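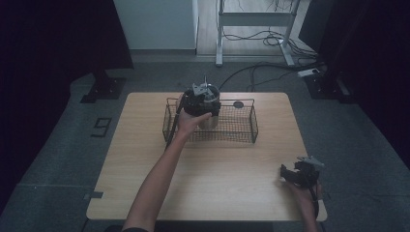
Should an example be discarded when only one of the two grippers does any work?

Category: Data gathering > Hand-held grippers > Recording practice

Question

Our department has been asked to gather examples for a learning system under the Plornitz programme. The operator stands at a small table and holds a gripper in each hand, with the recording taken from head height. The present task concerns a silver cylindrical container and a black wire-mesh basket. The written instruction supplied to operators reads, in full, "Place the container in the basket."

We have completed 525 examples to date. On review, it was found that in a large share of them the left gripper handles the container while the right one stays near the edge of the table with its claw open. Two members of our review group hold that such examples should be discarded, on the grounds that the task was registered as a two-handed one. The remainder of the group would keep them.

I should be grateful for guidance on the following points.

1. Is an example with one idle gripper acceptable under a two-handed task heading?
2. Should the operator be told to keep the idle hand in a fixed place, or may it rest wherever is comfortable?
3. The basket's position on the table has been left to the operator. Ought this to be controlled?

We use the Munro review sheet, which offers only "accept" and "reject" and has no field for remarks.

Answers (3)

Answer 1 – marked as accepted by the person asking

The examples should be kept, provided that the idle gripper is recorded throughout. A learning system that is to control two arms must also be given examples of an arm at rest. If every recording in the set shows both grippers in motion, the system may produce movement in the second arm where none is wanted. We met this difficulty in an earlier set of 298 examples, all of which had been performed by operators who were instructed to "use both hands at all times". The set had to be supplemented at some expense.

With regard to the second point, a fixed resting place is not advised. Operators should be asked to observe the following:

- the idle gripper remains on or just over the table and does not hang at the operator's side;
- the claw is left open;
- the idle hand does not pass between the operator's head and the object being handled;
- the cable of each gripper is kept along the forearm, clear of the basket rim.

The last of these deserves attention where wire mesh is used. A cable that catches on the rim will move the basket, and the example will then contain a movement which the operator did not intend. Such examples should be rejected.

As to the position of the basket, variation is desirable, but it should be planned. Our own practice is to divide the table into seven areas and to assign one of these to each block of recordings. When the choice is left to operators, the basket tends to be returned to the middle of the table, with its long side facing them. It would be prudent to check your 525 examples for this before any more are gathered. The angle of the basket should be varied as well as its place.

I would also draw attention to the wording of your instruction. "Place the container in the basket" does not state whether the container is to be upright, nor whether it must be released before the recording ends. Both matters should be settled in writing. Examples which end with the container still held should be filed separately from those which end after release.

Answer 2

We use the Plolteck grippers and keep everything. Our last set ran to 959 examples and no objection was raised. In our view the system will sort out what is useful.

Comment on Answer 2: This may hold for a large set containing many tasks. It is not sound advice for a single task with a single container.

Answer 3

I have nothing to add on the matter of the idle hand, on which the first answer is correct. On the review sheet, the Munro form may be altered locally. The Heltberg office added a third column headed "accept, one hand", and this has been in use there since February. It allows one-handed examples to be counted and, should the need arise, removed from the set at a later stage without a second review.

It is further suggested that anything else lying in the basket be entered on the sheet. An operator working around a second object will approach the basket differently, and reviewers – particularly those who did not attend the recording – may otherwise mark the approach as hesitant.

Contact the moderators | Terms of use | © Community Help Pages | Back to top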